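首饰整理与收纳图集

斯昆内斯(Sikunness)社区生活馆 居家整理系列
发布日期:2023-09-23

本图集由斯昆内斯社区生活馆编辑,内容为小件首饰的清点、分类与入盒。文字由 Shiela Sison 撰写,Jhun Yap 审校。

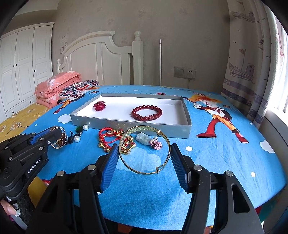 小件首饰种类杂、体积小,日常取用后容易混放。本馆建议每季度集中整理一次,先将全部物件取出,平铺于床面或桌面,再按材质和形制逐一归位。整理所用的收纳盒以浅口、矮边为宜,盒内浅色,便于辨认细小配件。

以下按类别说明整理要点,供居民参考。

一、手镯
细圈开口手镯受力过大时容易变形,取放时应从两侧轻持,不宜单手拉扯开口。可调节款式入盒前应恢复至常用尺寸。表面如有色泽变化,先以干燥软布擦拭,不宜立即使用清洁剂。

二、戒指
戒指体积最小,应优先归位。双色金属戒指宜单独放入小格,避免与硬质珠石相互摩擦。

三、编绳与挂绳
红色编绳多缀有金色小铃铛及珠饰,黑色绳链常配细珠。两类绳饰均应先理顺绳身,再松松盘成一圈,不可打结存放。铃铛一侧朝上,以免压伤绳面。绳身沾染汗渍的,应在通风处晾干后再行收存。

四、散珠
白色珍珠与绿色圆珠脱离绳饰后极易滚落。整理时应随见随收,装入带封口的小袋,并注明原属饰品,以便日后重新穿配。珍珠忌与香水、酒精接触。

五、玉坠
浅青白色雕花玉坠应以软布包裹后平放。雕刻凹处积尘,可用软毛刷轻扫。玉坠与金属件之间应留有间隔。

六、花结流苏
粉色花结流苏质地柔软,受压后不易复原,宜放在最上层。流苏散乱时,以手指自上而下梳理即可。

七、盒内陈放
红色雕花饰件与暗红色圆珠手串色系相近,可同盒存放,左右分置。手串保持圆环形状,不宜拉直或折叠。花瓣边缘较薄的饰件应靠盒壁放置,其上不再叠放他物。

八、登记
物件较多的家庭,可在整理完毕后填写登记表,列明品名、材质、存放位置三项。登记表可在本馆服务台领取,编号为2121。填写后由本人保管,本馆不留存副本。

附:相关活动
本馆于七月举办的首饰收纳讲习共3场,每场名额40人,讲义由 Wemard 印制。未能到场的居民可至斯库克桥(Skukbridge)阅览室查阅讲义,架号266。

图集内容如需转载,请事先与本馆编辑组联系,并注明出处。

编辑:斯昆内斯社区生活馆编辑组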